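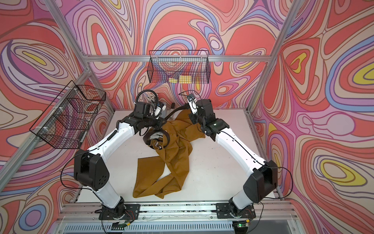
Wer so etwas zu Hause nachbauen wolle, brauche doch eine halbe Maschinenhalle und einen Elektriker in der Familie, hieß es neulich in einer Zuschrift. Da können wir Sie beruhigen, liebe Leserin, lieber Leser: Unsere Zelle steht in der Gemeinschaftswerkstatt Flundarcombe zwischen Drehbank und Teeküche, und gebaut wurde sie fast ausschließlich am Feierabend. Weil trotzdem immer wieder dieselben Fragen kommen (was uns sehr freut!), haben wir die häufigsten zusammengetragen.

Häufige Fragen zur Doppelarm-Zelle Grirnell

Woraus besteht das Gestell?
Aus Aluminiumprofilen, wie man sie im Zuschnitt bestellen kann, mit Nut auf allen Seiten. Das ist teurer als Holz, das geben wir gern zu, aber man kann eben jederzeit etwas verschieben, und verschoben haben wir wirklich viel. Beide Arme sitzen mit ihren schwarzen Grundplatten auf der vorderen Schiene. Wir würden jedem raten, die Platten erst einmal nur handfest anzuziehen und ein paar Abende damit zu spielen, bevor man den Drehmoment­schlüssel holt.

Was hat das Ganze gekostet?
Ohne die Arme 186 Euro, allerdings lagen Winkel und Nutensteine noch vom Vorgängerprojekt Kolier in der Kiste. Wer bei null anfängt, legt besser noch 50 Euro dazu.

Warum übt ihr ausgerechnet mit Kleidung?
Weil Stoff so herrlich widerspenstig ist. Ein Klotz liegt da, wo man ihn hingelegt hat, ein Kleidungsstück dagegen sieht nach jedem Griff anders aus, und beide Arme müssen sich absprechen.
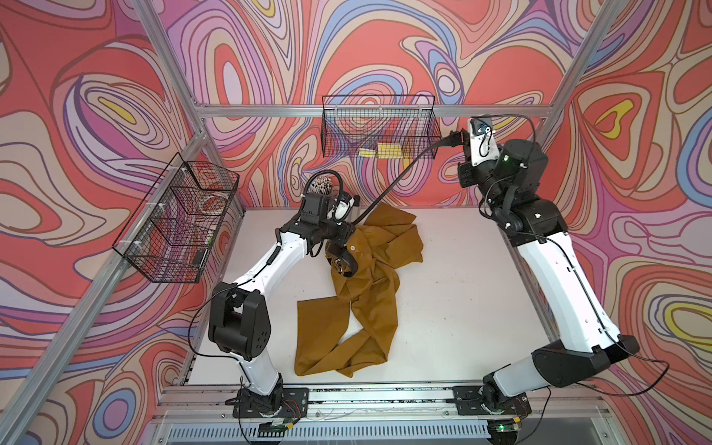 Meistens lassen wir einen Arm halten und den anderen nachfassen, und zwar ganz gemächlich. Am Anfang hatten wir die Geschwindigkeit viel zu hoch eingestellt und dann einen langen Abend mit der Fehlersuche verbracht, obwohl an der Software gar nichts auszusetzen war.

Wie befestigt ihr die Drahtkörbe?
Mit Kabelbindern an den Profilen, ganz ohne Bohren. Beim Umbau knipst man sie durch und nimmt neue. Hängen Sie die Körbe bitte erst auf, wenn die Arme ihre Wege einmal leer abgefahren sind, sonst hängt man zweimal.

Braucht man die Kameras an den Handgelenken?
Für den Anfang nicht unbedingt. Wir haben 3 Wochen ohne gearbeitet und kamen durchaus zurecht. Sobald aber kleinere Sachen auf dem Tisch liegen oder ein Arm dem anderen die Sicht nimmt, möchte man sie nicht mehr missen. Lassen Sie beim Kabel am Gelenk lieber eine großzügige Schlaufe stehen!

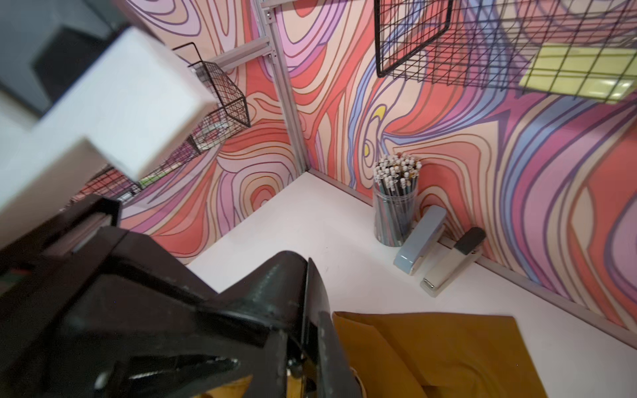 Welche Software läuft darauf?
Unsere eigene Steuerung namens Nautiyal, zurzeit in Version 17. Sie ist an manchen Stellen etwas eigenwillig, und die Anleitung hinkt hinterher, aber wir geben sie gern weiter. Einen USB-Stick mitbringen genügt.

Darf man vorbeikommen und zuschauen?
Aber ja, sehr gern sogar. Ab 18 Uhr ist meistens jemand da, nur im August bleibt die Werkstatt geschlossen. Lange Haare bitte zusammenbinden und Schals an der Garderobe lassen.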